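Can a machine fold the trousers yet?

A conversation with Ludivine Marchal, of the household tasks group at Manine

When I arrive, Ludivine Marchal is searching for a second cup for my coffee. She has worked on machines for the home during a large part of her career, and she warns me at once that she will not give me a date. "Every journalist asks me which year," she says. "I have stopped to answer this. I prefer that you ask me which chore."

So I ask her which chore. She thinks first of the vacuum cleaner, which she calls a solved problem with many small exceptions, like the fringe of a carpet or a sock left under the bed. Then she comes to laundry, the subject that keeps her busy at the moment. The washing itself has been automatic for a long time. What remains is everything before and after: to collect the clothes, to sort them, to take them out, to fold them and to put them in the right drawer of the right person.

"People believe the folding is boring, therefore it must be simple," she says. "For a person it is boring because our hands already know cloth. A plate has the same shape when you lift it. A shirt has a new shape every time you touch it, and the part you need can be hidden inside."

Her group began with towels, in the beginning only square ones and all of one color. The arms could do it, slowly. Then Mathis Arnaud, the engineer who plans the trials, brought clothes from his own closet, and the results went down very much. Of the first 50 attempts with trousers, 23 ended with something that she would accept to put in a drawer. I find this not so bad. She does not agree with me.

"Would you keep a dishwasher that cleans fewer than half of the plates?" she asks. "And these were good conditions. There was one item on the table, and a lot of light."

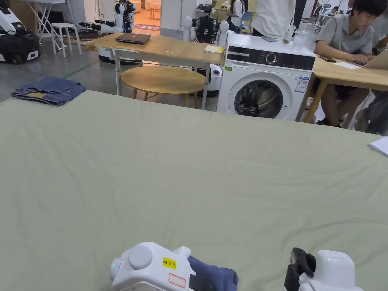 Folded jeans on the green cloth, with a second dark blue piece held in the left gripper.

Denim has its own character, she explains. It is heavy and it keeps a crease, which helps once the fold is made. But a thick seam can push the fingers open, and two legs lying together look like one leg from the wrong angle. Thin fabrics are the opposite. They follow the gripper easily and afterward they do not stay where you leave them.

I ask what the machines learn from. Mostly from people, she says. A person does the movement with the same type of gripper that the robot will use, again and again, and the program studies these examples. For one kind of garment they like to have 200 good demonstrations before they try anything. Sofia Raptis, who has folded more than anyone in the group, told her that she now folds differently at home — slower, and with two fingers.

"This is an interesting point for me," Marchal says. "We lose many things when we work with a gripper. You do not feel if you hold one layer or 2. You must look. The robot must look also, and often its own arm is in the way."

She is more hopeful about shops and small laundries than about private homes. At Bollance, a laundry which her group visited in December, the sheets come in few sizes and the tables are always at the same height. Panagiotis Politis, the manager there, was polite but not in a hurry. He wanted to know who would be called when the machine stops in the evening, and how long he would wait.

"He was right to ask," she says. "We had prepared an answer about speed, and his question was about the telephone."

And at home? She believes that a machine which folds a part of the laundry, while the family does the difficult pieces, could be useful before a complete one exists. Her colleague Bernadette Vasseur is against this idea. For Vasseur, a helper that leaves the fitted sheet and the baby clothes on the side has only taken the easy work. They have discussed it many times at lunch, and I understand that they will discuss it again.

Before I go, I ask Marchal who does the folding in her own house. "My husband folds," she says. "I put away. I am not allowed to correct him."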